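Pumik Supercharger Kit: Frequently Asked Questions

Updated March 26, 2022

These answers cover the street version of the Pumik kit sold by Atanasov for V8 coupes and sedans. Track-only kits have their own page. Part numbers are in the install manual.

How much power does the kit make?

On the standard pulley and the supplied tune, the kit is rated at 600 horsepower at the crank on premium pump fuel. Wheel figures are lower and vary with transmission, tire and dyno type. We do not publish a wheel number.

What comes in the box?

The supercharger, intake manifold, intercooler and pump, belt, pulleys, fuel injectors, wiring harness, fasteners and a handheld programmer. Coolant and oil are not included. Small fasteners are bagged by install step, and the bag labels match the section numbers in the manual. 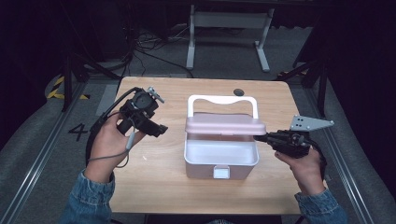 Which engine oil should I use after the install?

Use the grade listed in your owner's manual, in full synthetic. Change oil and filter at the time of install and again after the first 600 miles. After that, go back to the normal interval or 5,000 miles, whichever is shorter. The supercharger has its own sealed oil supply and does not share oil with the engine.

Can I run regular or midgrade fuel?

No. The tune is written for premium. Lower grades will cause the engine computer to pull timing, and long periods of knock can damage pistons. If you are forced to add regular on the road, keep the throttle light, stay out of boost and refill with premium as soon as you can.

How long does installation take?

Our shop at Gururberg books the job at two working days. A home installer with a full set of hand tools, a torque wrench and an engine hoist should plan on longer. The crank pulley must be pinned, and the drill guide for that step is in the kit. Do not skip the pin. A slipped pulley is the most common failure we see on home installs.

Do I have to remove the hood or cut anything?

The kit fits under the stock hood. One plastic tab on the radiator cover has to be trimmed, as shown in section 4 of the manual. The strut brace on some trims will not clear the intercooler lid and has to be replaced with the low brace, which is sold separately.

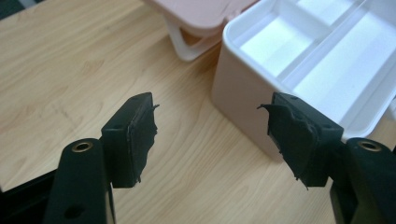 Gripper fingers with worn pads, over a light wood tabletop.

What does the kit weigh?

The full kit adds 114 pounds to the car with the coolant circuit filled, nearly all of it over the front axle. Most owners keep the factory springs. If you have lowered the car, check the front ride height and alignment after the install.

Will it affect my factory warranty?

It can. A dealer may deny a claim on a part if the supercharger caused the failure. Atanasov offers separate powertrain coverage on kits fitted by an approved shop. Coverage starts on the date of install, and the shop has to send in the signed form within 40 days. Forms received later are not accepted.

Is the kit street legal in every state?

Not at this time. Several states require an emissions approval number for the exact engine and model year. Check the fitment table for your car before ordering. If the approval column is blank, the kit is sold for off-road use only in those states.

Can I use a smaller pulley for more boost?

Smaller pulleys fit the same hub, but they need a custom tune and usually a larger fuel pump. The supplied tune has no margin for added boost. Running a smaller pulley ends the powertrain coverage — this applies even if the standard pulley is refitted later.
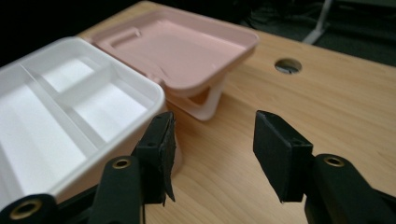 Compartment tray and opened pink lid on the desk.

Does the kit work with an automatic?

It works with both the manual and the automatic. The automatic needs a transmission file as well as the engine file. Both are loaded in one session with the programmer. Leave a battery charger connected for the whole session, and do not open the doors while the files are being written.

I hear a whine at idle. Is something wrong?

A light, steady whine that rises with engine speed is normal for this type of supercharger. A rattle, a scrape or a whine that comes and goes is not. Stop driving and check belt tension first, then the idler bearing.

How do I order or get help?

Orders go through the parts desk, attention Liette Penner. For technical questions write to Grímur Dalsgaard and include your build code, model year, transmission type and a data log if you have one. Stock kits carry the order code 3645. Returns are accepted on unopened kits only.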